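Discovery fight in the Demchenko weed killer case comes down to a spreadsheet

28 March 2023

Readers who have followed the groundwater suit against Demchenko since it was filed will be pleased to learn that the parties have finally agreed on something. Both sides believe the other side's spreadsheet is unreadable.

The plaintiffs, who own orchards and wells downhill from the Gastow mixing plant, asked for every soil test the company ran before it closed the site. What they got was a single file with 1,777 rows, no column headings and dates in 2 formats. Pascual Maldonado, who represents the growers, told the court he had shown it to a chemist, an accountant and his teenage daughter, and that his daughter got the furthest.

Lleucu Craddock, for the company, replied that the file was produced "as kept in the ordinary course of business." She may well be right, and it would explain a good deal about the business.

The magistrate gave the company until May to supply a key to the columns, and declined to award fees to anyone. Maldonado had asked for them in four separate motions, the last of which ran mostly to adjectives.

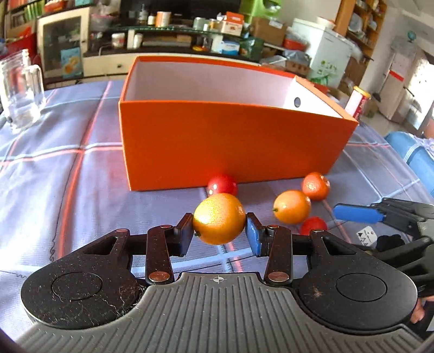

Expert wants her margins back

Over in the Urkness solvent case, the dispute is about page limits. Stefaniia Zhuravel, the toxicologist hired by the plaintiffs, was told to keep her report to six pages. She did, by setting it in type so small that the defense filed a motion asking for a bigger copy.

Illia Dmytriv, arguing for Urkness, said the report was "a brick with footnotes." The judge has read it, or says he has, and ordered a fresh version in a normal font with no limit on length. Dmytriv is now expected to object to the length.

The hearing on whether Zhuravel can testify about workers at the Idovik warehouse, who handled the same solvent under a different label, has been pushed back to May. Bring a sandwich. The last one ran through lunch, and the vending machine on the second floor takes only coins.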